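Robot Rules! How to Stay Safe Around a Robot Arm
Reading time: 2 minutes

So you want to work with robots. Brilliant. Rules first though, sorry!!

Robot arms don't get tired and they don't get cross. They also don't know you're there. Most of them can't see your fingers or your hair or your sandwich. A little one on a table can still give you a nasty pinch, and a big one in a factory is stronger than any grown-up you know.

Which is why there are rules. Grown-ups call them standards. A standard is a list that lots of people have agreed on, so a robot built in one country is safe to use in another. Some are very long. Very, very long. Here's the short version.

Know where the stop button is. Before you switch on. Big, red, easy to reach. Everyone in the group should be able to point to it.

Hands out when it moves. Always. Dropped something? Stop the robot first, then pick it up.

Tie back long hair, tuck in scarfs, take off dangly bracelets.

Clear the table. Only the things for the job. No drinks, no pencil cases, no phones.

Start slow. At the Zirkis club on Saturday, Adanech Tsegaye has everyone run a new program at 25 out of 100 on the speed setting. Goes well? Turn it up a bit. Goes wrong? You've got time to hit stop.

Mind the cables. Don't pull them, and check the arm can turn without getting teh wires caught.

One person in charge. That person says "moving!" out loud before they press go.

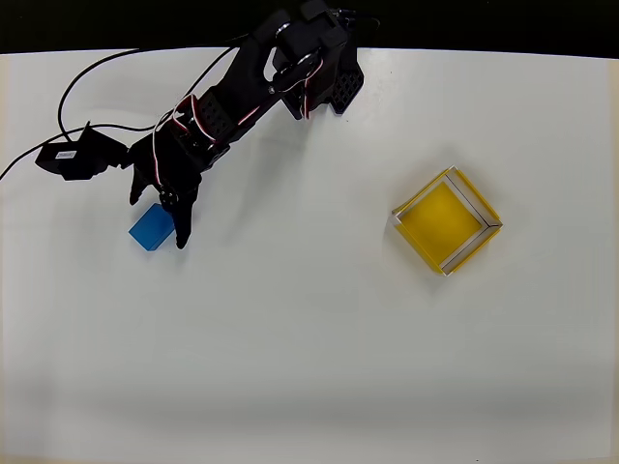
Gripper down by the blue block, yellow tray off to the right, plenty of clear table.

Big factory robots often have a fence as well. Open the gate and the robot stops. Clever!

COMMENTS
yuxi_d: we say "moving!" at our school too but our teacher makes us shout it
Maple Class: What if two people press stop at once?
Adanech Tsegaye: Then it stops! Press away.

RELATED
What is a Sensor?
Meet Prornik, the Robot That Sorts Socks
Make a Paper Gripper
Quiz Time with Tumeck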